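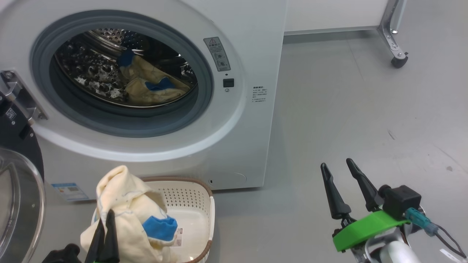
I have been putting off writing about the Urnau for most of the winter, partly because I wanted to give it a fair try and partly because I've been out using it, which I suppose tells you something already. For anyone who hasn't come across it, the Urnau is a clip-on power unit for a manual wheelchair. It's a single front wheel with a motor and a battery, and it lifts your casters off the ground so you can go over grass, gravel and the awful brick sidewalks we have in the older part of town.

I've used a chair for a long time now and I was perfectly happy pushing. Then my shoulders started to complain, and my friend Heikki Lehtinen, who has been on wheels even longer than I have, told me to stop being stubborn and borrow his for an afternoon. I took it down to the river path and came back well after dark with cold ears and a huge grin. I ordered my own that same week!

It isn't cheap. I paid $2,870, and that was with the second battery left out, so do sit down with a cup of coffee before you open the order page (well, I was sitting down anyway). The box came in January and the fitting took most of a morning. The clamps go on the frame tubes just ahead of the seat, and the instructions are fine until you reach the page on setting the height, where the drawing shows a frame nothing like mine. I phoned the shop and got Akihiko Katayama, who stayed on the line while I fiddled with the wrench and never once made me feel slow.

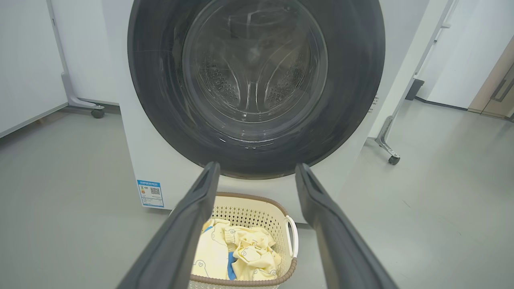 Once the height is right, clipping on and off is easy. You roll up to it, line up the two pins, pull the lever toward you and up come the casters. My grip on the left side is weak and I can still do it one-handed, though I did ask for the longer lever and I'd tell anyone with hands like mine to do the same.

Out on the path it is a joy. The throttle is gentle at the start, so you don't get that nasty jerk that the old Darkia used to give me, and the brake feels sure on a downhill. I've had it over tree roots, wet leaves and the whole length of the lake loop with my sister on her bike trying to keep up. On very loose sand the wheel spins and you have to lean forward and coax it along.

Now for the grumbles. It weighs more than I'd like, and getting it into the trunk of my car is still a two-person job on a bad day. The battery gauge is hard to read in bright sun. The bell is so faint that I replaced it with one off a child's bicycle, and that one works beautifully. I also think a mudguard ought to come in the box at this price, because the first puddle I met ended up in my lap.

Would I buy it again? Yes, I would, and I'd get the extra battery this time. If you mostly roll on smooth floors and pavement, keep your money, or look at the Midia, a lighter little unit that Heikki keeps for travel. But if you miss being out on a rough path, see if somebody near you will lend you one for an afternoon, and take a warm hat.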